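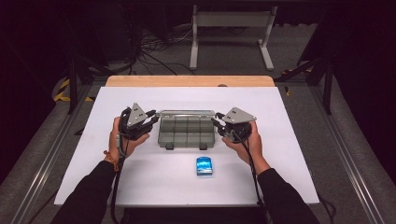
Speaker notes, Grallance meetup, 20 minutes plus questions
Lorna Kinnear

Slide 1. Say hello. Do not start with the history of robotics. You tried that in May and lost the back row by 1961.

Slide 2. Two ways to show a robot a job. One: sit at a station and drive it remotely. Two: hold the grippers yourself and do the job with your own arms. We do both at Breterdale. The second is quicker to learn and harder on the shoulders.

Slide 3. Ask who has tried to open a latch wearing oven mitts. Wait for hands. Remote driving feels like that for the first 50 tries — after that you stop noticing the mitts, and start talking to the robot.

Slide 4. The task: small pack goes into the organizer box. Open lid, pick up, put in, close lid. A toddler can do it. We have 1000 demonstrations of adults doing it, and 22 went in the bin because the person stopped to think. Pausing gets copied. So does fidgeting. (Pause here yourself. See if they notice.)

Slide 5. Skudholm clip. Click once only, it double-starts. Let it run, say nothing until the lid closes.

Slide 6. What I'd change: shorter shifts, messier starting positions, fewer perfectionists. Mention El Khatib handled the remote station side and should get the hard questions.

If time is short, drop slide 3. Leave the email address up at the end.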